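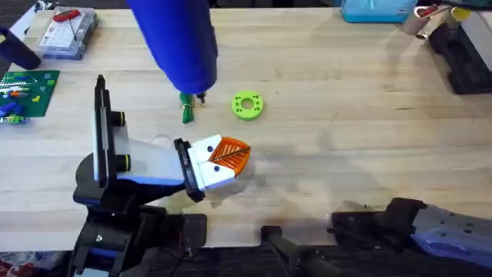 I oiled the workbench again in June. It's a job I put off every year and then finish in one evening, so I'm writing down what I did for next time.

The top is butcher block, bought as a kitchen counter offcut from Gilham, the lumber yard out past the highway. I paid 99 dollars for it 4 years ago. Clearing it took longer than the oiling. I have a habit of leaving small electronics and printed parts wherever I last used them, and the containers I bought to hold them end up on the bench too, half full.

I vacuumed first. Then I went over the wood with 120 grit on the block sander, along the grain, until the glue spots were gone. There was a dark ring from a coffee can that took a lot of work and is still faintly there. After that I used 220 and wiped everything down with a damp rag. I did not go up to 800 this time. I tried it last year and the oil sat on top and stayed sticky.

The oil is the plain mineral kind from Dimercombe. Two coats, with a night in between. I wiped off what was left after 17 minutes, which is when my kitchen timer happened to be set from dinner. The second coat used much less.

The grain shows up well now and screws are easier to find on it when I drop one. I still want a shallow tray along the back for the tiny parts. Sadeghi Hardware had one in galvanized steel but it was too deep, and I'd have been fishing around in it all day. I may just build one out of the leftover strip in the garage.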